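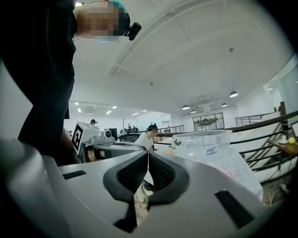
Rubber is a stretchy material that starts out, in many cases, as a milky liquid inside a tree. The liquid is called latex, and most natural rubber comes from a tree that first grew in the Amazon rainforest. You probably touch rubber every day: it is in tyres, wellies, balls and the soles of trainers. The glossy black rims in the photo, around the two mesh-like pads, are rubber too.

How is latex collected?

A worker makes a thin, sloping cut in the bark. Latex trickles down the cut and drips into a cup. This is called tapping. If it is done with care, the tree heals and can be tapped again.

Why does rubber stretch?

Rubber is made of very long, thin molecules, all tangled up like cooked spaghetti. When you pull a rubber band, the tangles straighten out. When you let go, they curl up again and the band goes back to its old shape.

Why are tyres black?

Natural rubber is a pale colour. Tyre makers mix in a fine black powder called carbon black, which makes the rubber tougher — it wears away more slowly on the road.

Is all rubber from trees?

No. A lot of it is made in factories from chemicals that come from oil. This is called synthetic rubber.

Try it yourself

Take 2 rubber bands of the same size. Put one in the fridge for 9 minutes and leave the other on a table. Stretch each one gently, away from your face. Does one feel stiffer?

Words to know

Latex: the milky liquid from a rubber tree.
Tapping: cutting the bark to collect latex.
Synthetic: made by people using chemicals.

Written by Maj-Britt Forsberg for Mulwood Young Readers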